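The Coat of Mrs. Okonkwo

Halima Chukwu came to the town of Wornska in December, with one suitcase and the address of a room.

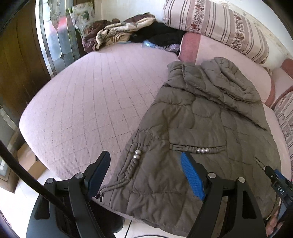 The room was on the fourth floor, above a bakery. The landlady, Rianne Hermans, gave her two keys and explained the heating for a long time. Halima understood the half of it. She said yes to everything, and in the night she lay awake under two blankets and listened to the pipes.

In the morning she went to look for her aunt's old friend, Mrs. Okonkwo. The aunt had written only a street, Kukier Street, and a number, 411. But Kukier Street was short and it finished at number 55, where there was a wall and behind the wall the river.

She stood at the wall. A man was there feeding ducks with dry rice.

"You are looking for something," he said.

"Number 411."

"There was never such a number." He thought about it and shook the bag empty. "Maybe it is not a house. Maybe it is a bus."

His name was Obinna Akinola and he had driven buses for eight years. He told her that the 411 stopped at the corner and went up the hill to the hospital, and she should ask the driver, because drivers know everybody who is old. She thanked him twice. The second time he was already walking away.

The driver of the 411 was a young woman with a cold. Halima said the name, and the driver turned around in her seat and looked at her properly.

"Mrs. Okonkwo with the grey-brown coat?"

"I don't know her coat."

"Every morning she rode with me to the last stop and back again. She never got out. She said in the bus it is warmer than at home, and there is company." The driver blew her nose. "Since October she does not come."

Halima sat down in the first seat. The bus climbed slowly. At the last stop there were a few houses, a chapel and a field with snow, and the driver switched off the engine and poured tea from a flask into the lid.

"Her daughter took her to the south," she said. "She is not dead, if you were thinking this."

"I was thinking this," said Halima.

She drank the tea. It was too sweet, like her aunt made it. In her bag she had the letter which she had carried for 40 hours, on two trains and a ship, and she held the bag on her knees with both hands.

"Does somebody know the address in the south?"

"The priest, maybe. He comes down at noon."

It was twenty minutes past ten. The driver started the engine again, and Halima stayed in her seat.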